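Nornside bench notebook – pan seasoning, oil film trials
Friday, August

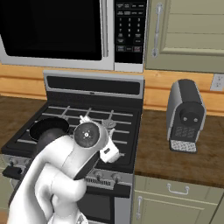
Why does the second coat come out tacky when the first one cured hard on the same schedule?

Film thickness, most likely. The first coat goes onto bare abraded steel and most of the excess is pulled off by the cloth. The second goes onto a slick surface, the cloth skates over it, and more oil stays behind than it looks like. Thick film skins over on top and stays soft underneath.

Weights support this. Coupons weighed before oiling, after wiping and after the oven. First coat picks up very little. Second coat, same cloth and same number of passes, left a visibly heavier film on every coupon in the batch, and all of those failed the fingernail test. The ones wiped a second time with a clean cloth passed.

Set-up
Coupons are plain carbon steel, 50 mm square, one hole in the corner for hanging. Mill coating stripped with Trikunine, hot rinse, towel, then straight into a warm oven so there is no flash rust. Trikunine leaves a residue if it is allowed to dry on the part. Rinse before the foam collapses. Two coupons from the last batch had a faint gray bloom and the oil beaded on them, so those are out of the data.

Total coupons cut: 42. Same sheet, same shear, edges broken by hand with a fine file. Stamped on the back before stripping.

Oils
A – Hellura refined grapeseed, new bottle
B – Hellura flaxseed, cold pressed, opened in the spring and kept in the fridge
C – Eren canola, the big tin from the stores

B smells slightly of putty. Left it in on purpose, as that is the condition most people's flaxseed oil is in by the time they get to the second pan. A fresh bottle should be run alongside before anything is written up.

Oven
The display reads high. Checked with the thermocouple clipped to the hanging rail, not touching the wall. It cycles quite widely, and the rear left corner runs hotter than the rest. Coupons rotated between coats. Door stays shut for the whole hold, including the first part when it smokes. Start the extractor before loading.

Film by oil, after four coats
A – even, dark amber, slight drag under the fingernail, no lift
B – hardest of the three, close to black, glossy. Flaked at the filed edge on the bend test, in plates
C – even, brown, a bit softer than A. Survived the bend with fine crazing only

The flaking on B matches what was seen on the skillets last winter. It is a hard film with not much give, and it lets go at an edge or wherever the steel flexes. Blaming the surface prep at the time was probably wrong. Worth going back to that page and adding a note.

Acid check
Strip of tomato paste on each, covered, left on the bench. Read at 4 hours. A and C dulled under the paste but did not go through to metal. B showed a pale ring at the margin and was intact in the middle. Cannot explain the ring. Possibly the margin dried out and got more concentrated. Repeat with the paste under film wrap, taped down.

Weight gain
Total gain per coupon is near the limit of what the small balance can resolve. Some 157 readings in the sheet so far, and the scatter between repeat weighings is a fair fraction of the gain from a single coat. Use the balance in the back room for the next batch, and let the coupons come down to room temperature first. Warm ones drift on the pan and the number never settles.

Cloth
Blue shop towels shed lint into the film on the first coupons. Changed to old cotton sheeting, washed without softener. Oily cloths go flat on the rack outside or in the lidded metal can with water, flaxseed ones especially. There was a wad of them in the open bin this morning. Please don't.

To do
– fresh bottle of B
– repeat the second coat on A with one wipe and with two, same day, same oven load
– try A as base coats with B on top only
– abrade half the next batch with finer paper, see whether the first coat still keys
– relabel the Trikunine spray bottle, the writing has come off

Coupons from today are hanging on the left side of the rack. Leave them until the paste test is repeated.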